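Lunch club helpers wanted, Clistileck

Prurkance Lunch Club needs 3 kitchen helpers from April. Shifts are Tuesdays, 10.30 to 2. The work is laying tables, serving and washing up. You will be paid for 60 hours over the season, plus a hot meal each shift. 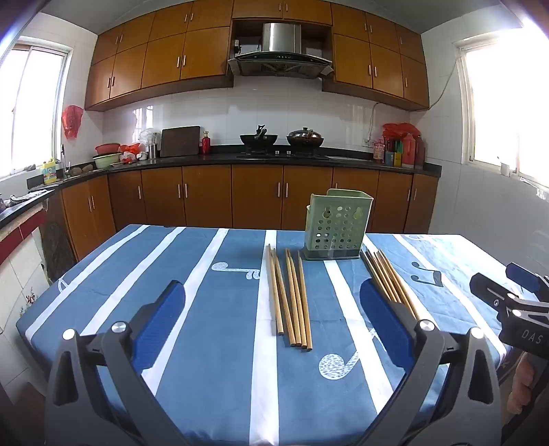 Chopsticks on the striped cloth.

No experience needed, but you must be able to lift a full pan and stand for most of the shift. We will pay for your food hygiene course. The nearest bus is the 112.

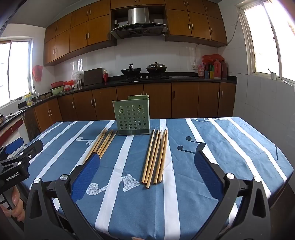 Utensil holder and chopsticks, noodle day.

Apply in writing to Lollow Hall by Sunday, February 4, 2018, quoting job 953.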